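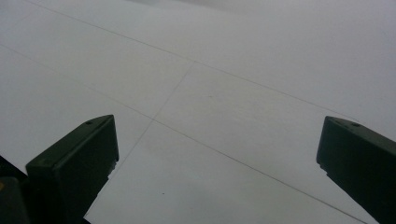
Bożena Krajewska and Po-yen Au

Chapter 7
Household and Shop-Floor Chores: The Present State

7.1 What counts as a chore

A chore, as the word is used in this book, is a task that a person can be shown once and then left to do. Wiping a worktop, emptying a dishwasher, sorting offcuts into bins and picking small litter off a floor all qualify. Welding the same seam on the same bracket does not. The welding robot has had its surroundings arranged for it, and Chapters 2 to 4 dealt with such cases at length.

The distinction matters when claims of progress are compared. A machine may perform very well on a task whose starting conditions are fixed and fail when the part is turned over or the lamp is moved. The reader should ask of any reported result how much was held constant between trials, and who put things back in place.

7.2 Floors

The floor is a useful first case. It is flat, or nearly so, and most of it is empty most of the time. Moving about on it was treated in Chapter 5. Here we are concerned with the harder question of what to do with whatever is found lying there.

A pale, matte floor gives a vision system little to work with. Thin dark seams between sections may be the only strong features in view, and under bright, even light they fade with distance. A speck may be a crumb, a screw or a mark in the surface. A two-finger gripper held open above it has to come down square to the floor, stop short of pressing on it, and close on something perhaps thinner than the finger tips. People solve this by touch, sliding a fingertip until the object moves. Few grippers in common use can do the same.

Three sources of error should be kept apart:

Detection. The system does not register the object, or takes a seam or smudge for one.
Placement. The object is found, but its height or position is judged wrongly.
Closure. The fingers arrive correctly and the object slips, rolls or stays put.

In the Godby trials, which are used throughout this chapter, 2,892 of 3,000 pick attempts were made on objects that had been correctly detected. Most of the remaining trouble lay in closure. Sheet-like items — paper, film, thin card — accounted for a large share of it. Gruber's notes on these trials are given in Section 7.5.

7.3 Can it be done yet?

The short answer is that single steps can often be done and whole chores seldom can. A chore of 36 steps, each of which succeeds 99 times in 100 independently of the others, will be completed without a fault in fewer than 70 runs out of 100. Recovery from faults therefore deserves as much attention as the steps themselves, and it is taken up in Section 7.4.

Shop floors are somewhat kinder than homes. Lighting is steadier, the range of objects is known, and a technician is usually within call. The Kalinowski workshop, described by Adamczyk in Section 7.6, left floor sweeping to a machine and kept all picking by hand.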